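Power strip on an oval reading table: leave it on top or mount it underneath?

camevby_11
Our reading room has one large oval wooden table with a glossy top. Readers want outlets within reach, so a power strip sits on the tabletop with its cable bundled beside it. It takes up space and I worry about scratches. Would you mount it underneath?

Skosell
Underneath works if the frame allows it. Check the clearance first and keep screws at least 5 mm shorter than the thickness of the top. Do not drill near a seam.

lloyd1593
just get a longer cord

Skunari
I would leave it on top. Readers will not crawl under a table to find a socket. Put felt pads on the strip, set it toward one side, and keep books and brochures along the far edge.

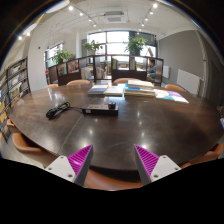

Uncoil the cable before running anything with a high load, and secure the slack with hook-and-loop ties, not wire. Route it down between two chairs where people do not walk. I check ours every 3 months for a warm plug or worn insulation.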